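About Henao Market

Henao is a covered market with a car park, a leaking gutter and 37 stalls. We open every weekend of the year except the one when the hall is booked for the brass band contest, and we have made our peace with that.

How we started

The market began with Mercedes Cuervo, four trestle tables and a surplus of courgettes. Anyone who has grown courgettes will understand the surplus. She sold most of them, gave away the rest and was asked by a man with a van full of eggs whether she'd be there again next week. She hadn't planned to be. She was.

By the following August there were bakers, two rival honey sellers and a queue for the toilets. Mercedes signed a lease on the old bus depot, which came with a roof, mostly, and a smell of diesel that has now been replaced by a smell of onions. The inspection pit is filled in. Parents ask about this a lot, so we mention it early.

What you'll find

Fruit and veg, bread, cheese, fish on a good week, plants, secondhand books and clothes, and a stall that sells only buttons and does better than you'd think. Most of our food sellers grow, bake or catch what they bring. The rest tell you where it came from, and if they don't, ask them. They like being asked. The cheese people like it a little too much, so allow twenty minutes.

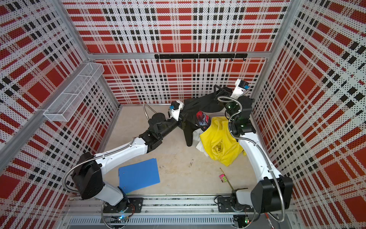
Who runs it

Mercedes Cuervo is still in charge. She walks the hall before opening and moves things a few inches to the left.

Arlindo Peixoto looks after stalls and pitches. If you want a corner spot, he is the person to be nice to, along with the six people who asked before you.

Hanna Mazurek handles events, school visits and the children's corner. She booked the ukulele group and would like it known that she has also booked other things.

Fedir Hrytsenko does the electrics, the gutter and the sound system. He has views on extension leads.

Nayeli Mosquera keeps the accounts and answers the emails, generally in that order.

For families

The children's corner is at the far end, past the bread, and you will not get past the bread. There's a soft play area run by Neladance, who also teach the toddler dance class in the side room. Under-fives need a grown-up with them. The grown-up may sit down. We bought proper chairs after a fairly frank suggestion box.

Pushchairs fit down the two main aisles and get stuck in the third, by the plants. We've asked the plants to move and talks are going slowly.

The swap rail

Bring clean clothes you no longer wear, take home something somebody else no longer wears. No money changes hands and there is no limit, though if you leave with more than you can carry, Hanna may raise an eyebrow. Anything left at closing time goes to the Privgate charity shop up the road. Please check the pockets first. We have a biscuit tin of keys that says people don't.
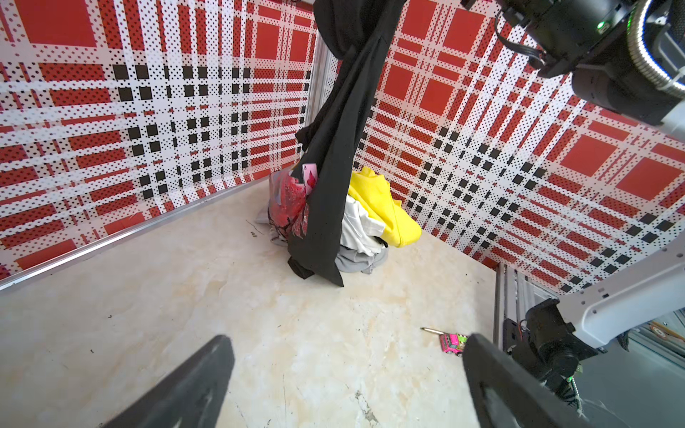

Taking a stall

We took over the upstairs gallery on 02/01/2020, so there's a bit more room than there used to be. A table is £37 for the day, paid in advance through Zetik, our booking system, which works well if you don't press the back button. Food sellers need their hygiene certificate and their own insurance. Everyone needs a warm coat from autumn onwards, whatever the forecast says.

Getting here

The 295 bus stops outside, a leftover from the days when it lived here. The car park has 100 spaces and fills up early. Dogs are welcome on leads, apart from near the fish.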